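Flinville Community Help > Clubs and Hobbies > Robotics

First robot arm for our club – what should we set aside besides the arm?

Posted 2018-03-29

Our club in Flinville finally has money for a small tabletop arm! The budget is 600 dollars, all in. I've been looking at the Fondari and the Poirier kits and I go back and forth every evening. The Fondari is 363 before shipping, the Poirier is a bit more but comes with a gripper. We want it to do simple pick and place, one object on a plate, then move on to harder stuff by November. What did you forget to budget for?

2 answers

Answer 1 (accepted)

Oh, you're going to have so much fun with this. Get the cheaper arm and put what's left into the gripper and spare servos. We went through 3 servos in our first season, all of them in the wrist. Also price a decent power supply, the one in the box was too weak for ours.

The table setup costs next to nothing. A plain dark cloth, a white plate and an apple will keep you busy for weeks – you get good contrast for the camera and one round thing to grab.
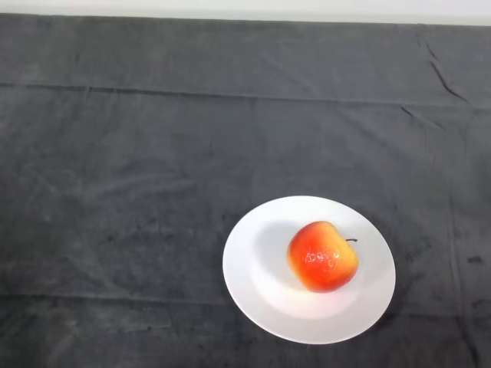
Leave up to 12 percent for shipping and small parts like cable ties, clamps and foam tape for the fingertips. And buy the clamps first! Our arm walked itself across the table on day one. If you can stretch to a second camera later, do it, but I wouldn't hold up the order for that.

Answer 2

we have the Allora and love it but its over your budget I think. check if the software is included, some charge yearly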